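About us

Hello, and thanks for dropping by! I'm Custódio Serrano and I started Flidwood with two friends, a second-hand desktop and a kitchen table that wobbled. We've grown a bit since then (the table has gone, thank goodness), but we still do the same job — we teach home robots where things are before they ever set wheel in a real house.

Our method is called Oltora. We build rooms on the computer, put ordinary household things in them, and let a robot's software practise there for as long as it likes. Then we change the room and see what it still gets right. So far we've made 2,562 rooms from a stock of 185 objects, and yes, I have my favourites.

Most of my week goes on furniture and fittings. I move a chair, run the test, move it back, run it again, and then somebody puts the kettle on.
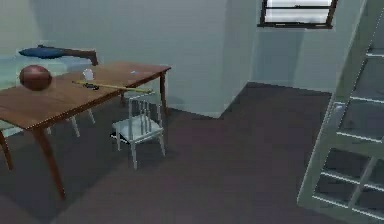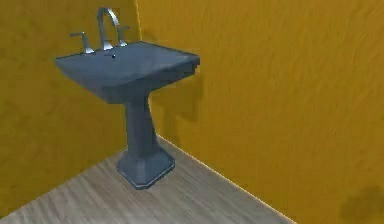

Two of our computer-made views, a table with chairs and a pedestal sink.

Ecaterina Roman wrote to us after trying the rooms with her own students, and she felt we'd been too kind to the software: tidy rooms are fine for a first go, she said, but she wanted the same test run with the lights turned right down before she'd believe the scores.

She was right, so we did it! We took 50 rooms, dimmed every lamp and ran the lot again overnight. The software lost its way in 23 of them, which was a good deal worse than I'd hoped. Small things on big surfaces gave it the most bother. We've since added dim rooms to the normal practice set, and a second round is under way in our Sutcliffe office, where the faster machines live.

If you teach, tinker or just like this sort of thing, do get in touch. We lend the rooms to schools for up to a term, and we're always glad of a visit (the Bover bus stops right outside, and mornings are best). Bring a hard question and we'll find you a biscuit.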